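Robot Rules! How People and Robot Arms Stay Safe Together

Lambridge Kids' Science Page
By Leandro Sepúlveda
June 27, 2021

Quick one this week, lots to get through. Robots need rules. So do the people near them.

Maybe you have seen robots in movies that walk and talk and do the dishes. Most real ones do not look like that. A lot of them are just an arm. Bolted down, one job, all day. Pick a thing up, put it someplace else. Again. Again. Again.

Sounds easy? It isn't. An arm like that can be heavy and fast, and it has no idea you are standing there unless somebody gave it a way to know.

So, rules.

Where do the rules come from?

Big groups of engineers sit down and argue about them. For years sometimes. What they agree on gets written up, and that is called a standard. A standard is a book of "do it this way" that lots of companies and countries can share. Then a robot made in one place can be used safely in another. Bike helmets have standards too. So do cribs and car seats. Check the sticker inside your helmet!

After that each workplace adds its own rules on top. The robot lab here at Lambridge has a list taped up by the door. It has 12 rules on it. I won't give you all 12, some are very boring (one is just about who signs the key book). These are the good ones.

Rule: Know where the arm can reach.

Stretch your arms out and spin around slowly. Everything you could touch is your reach. A robot arm has one too. People often put a fence around it, or a line on the floor. When the robot is running, you stay out of that space. Even if you dropped your pencil in there. Espescially if you dropped your pencil in there.

Rule: Everybody knows the stop button.

Big, red, easy to smack. It's called an emergency stop. Grown-ups call it an e-stop. Anybody can push it, even a visitor on their first day. No one gets in trouble for pushing it by mistake. And when you let it go, the robot must not just start up again by itself. A person has to check first, then start it on purpose.

Rule: Hold the work still.

If the box the robot picks from slides around, the robot may miss. Or bump it. So boxes and bins get fixed in place. Clamps are good for that. You can try it at home: have someone hold a bowl still while you pick out blocks with kitchen tongs and your eyes shut. Then try it with the bowl sliding all over the table. Big difference.
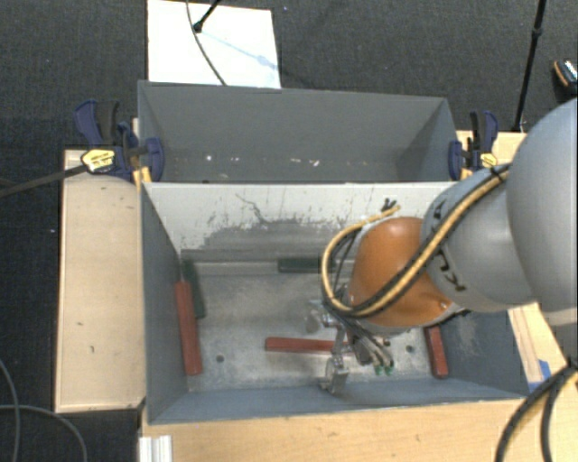
Why does a robot have to slow down when a person comes close?

Because a slow arm can stop in a shorter distance, and if it does bump someone, it bumps them more softly. Think of running in the hallway and then walking in the hallway. Walking, you can stop before you hit your friend. Robots that share space with people have limits on how fast they can move and how hard they can push. If the robot can't keep to those limits, then the people and the robot have to be kept apart.

OK, more rules.

Rule: Power off before hands in.

Something jammed? Do not reach in. Turn the robot off first, then lock the switch with a real padlock. The person doing the fixing keeps the key in their own pocket. That way no one can turn it on while their hands are in there. This is called lockout. The Prurnholm workshop across town gives each worker a lock in their own color, and I think that is a great idea.

Rule: Tie it back.

Long hair, hoodie strings, scarves, dangly necklaces. Tie it back, tuck it in or take it off.

Rule: Write it down.

Every time something goes wrong, even a little thing, it goes in the log. Our log book is up to entry 1324. Most of them are tiny. "Dropped a block." "Bin moved." But if the same tiny thing shows up 3 times, somebody has to go find out why. Small problems can be clues to big ones.

Make your own robot rules

You need a friend, some blocks, two boxes and a spoon.

One of you is the robot. The other is the operator. The robot moves blocks from one box to the other with the spoon, and only does exactly what the operator says. "Forward. Down. Scoop."

Before you start, write your rules. What is the stop word? Where does the robot's reach end? Who is allowed to say start?

Then play. Did somebody get poked with a spoon? Go back and fix your rules and play again. Real engineers do the same thing, they just call it a risk assessment. It means thinking up what could go wrong, how bad it would be, and what to do about it before it hapens.

Send us your best rule! We got nearly 500 last time. We'll print our favorites in August.

Words to know

Standard: rules lots of people agree to share
E-stop: the emergency stop button
Lockout: turning a machine off and locking it that way
Gripper: the part of a robot that grabs
Operator: the person in charge of running the machine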